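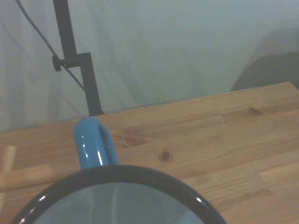
Enamel mugs: how to keep them for many years

In May we asked the readers of the Redik newsletter which object in the kitchen they would not like to lose. We received 27 letters, and 4 of them were about an enamel mug. So I decided to write some words about the care of enamel, because I have used such mugs since I was a child in Hiltitz.

Enamel is a thin layer of glass on metal. It is strong, but it does not like a sudden change. Please do not pour cold water into a mug which was just on the stove. Let it stand for 20 minutes first.

For daily washing, warm water and a soft sponge are enough. Steel wool makes small scratches, and later the tea stays in them. If your mug has already a brown ring inside, put in one spoon of baking soda, fill it with hot water and leave it until the morning. A light blue inside shows tea very quickly, so I do this often.

Dry the rim well with a towel, also the place where the handle is joined. If a piece of enamel breaks off on the inside, I would not drink from the mug any more. Mine from Mirani became a pot for chives and it does this work very nicely.

An enamel mug should also not go in the microwave.

Next time I will write about wooden boards and which oil to choose for them. Questions can be left for me at the Clallska shop desk.

Nighat Hayat
29 Aug 2025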